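Journal > Kitchen > September

Recipes Preserves Diary Contact

Sun 1 September

Today I made plum butter for the first time without help. Wubit lent me her heavy pot, and I cooked the plums very slowly with 140 grams of sugar and a little cardamom. It took much longer than the recipe says. In June my rhubarb jam was burnt, so I stirred all the time. 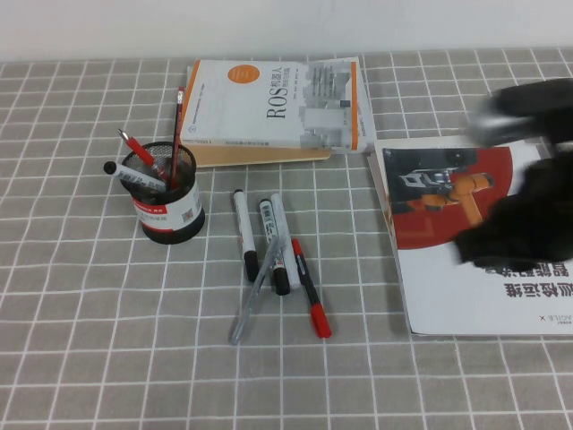
The grey tablecloth and the pen holder.

I filled 2 jars and wrote Pirness on the lids, after the village of the plums. The taste is a bit sour, but on toast with butter I like it very much. Tomorrow I will try it in porridge.

Comments

Eilif Holmgren: Try less sugar and more cardamom!

Wubit Worku: Keep the pot until next weekend, I am baking in the tin.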